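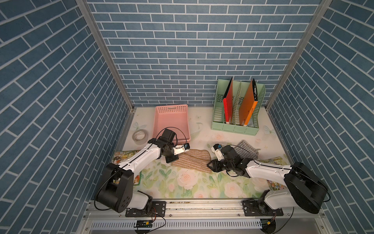 4. Mount the arms and dress the booth

Do this after the posts are square (section 3). If they aren't, go back. Shimming later is a pain.

4.1 Rail first. Front rail goes on level, cable duct under it. Hand tight only until both arms are on.

4.2 Bolt a black plate under each base. Plates are slotted, so slide them until the spacing between plate centers is 42 cm. Then tighten, outside screws before inside ones.

CAUTION: power OFF at the strip while you do this. Not just the software stop. Peter got a knuckle pinched in February and it was his own fault but still.

4.3 Cables. Both arms feed down over the front into the duct. Leave a loop at each base big enough for a full turn of the shoulder. Too short and it yanks the plug at full reach.

4.4 The green board hangs at the front, left side. Orange, red and black leads go to the left base. Check them against the card taped inside the Teltier cabinet before power. Do not go by color alone if you recrimped anything.

Note: we keep meaning to make a bracket for the board. If you print one, leave the file on the Pultis drive.

4.5 Walls. Brick paper on back and both sides, paste it flat, no bubbles. Rose mat on the floor. Yes its busy. Farah wants busy backgrounds, keep them.

4.6 Put the props in:
- pink basket, back left, turned a little
- green file organizer, back right corner, red and orange folders in it
- tape roll on its side, left of the basket
- checkered pad in front of the organizer
- striped cloth in the middle, crumpled, between the grippers
- picture cards flat, one by each arm

Close is fine. Don't measure.

4.7 Power on. Home the left arm, wait, then home the right. Never both at once, they can meet over the cloth.

4.8 Slow test. Speed at 25 percent, jog each gripper to the middle and back out. Listen for the duct rattling. If it does, snug the rail bolts agian.

CAUTION: keep hands behind the front rail any time the arms are live. Kids too, Zuzana's rule.

4.9 Write the date and your initials on the bench sheet. Last full rebuild was April 12, 2025, V. Zeman.

If an arm won't home: unplug, count to ten, replug, try once more. Still no, see section 7, or ask Hedvika.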